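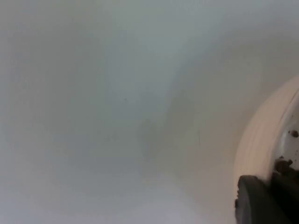 A pale surface, close up.

November 26, 2018

The owner of Vendska, a small paint shop, has sold white paint for nine years and says most customers still come in asking for "just white".

"We keep 102 whites," she says. "People laugh at that, then they take five cards home and can't choose."

Her advice is to look at the samples in the room itself, morning and evening. A north-facing room turns many whites blue. "Lamps do the opposite. You get a yellow wall after tea and wonder what you bought."

She mixes most orders by hand behind the counter and keeps a written record of each one — the book goes back to the first January. Landlords tend to ask for the same tin again. Families change their minds.

What about cost? A hallway and stairs done properly by a decorator came to £500 for one recent customer, paint included. "Filling and sanding was most of that. The paint is the cheap bit."

She has no favourite, though her own kitchen is a grey white she mixed as Netenis. "I'd do it a shade warmer now," she says.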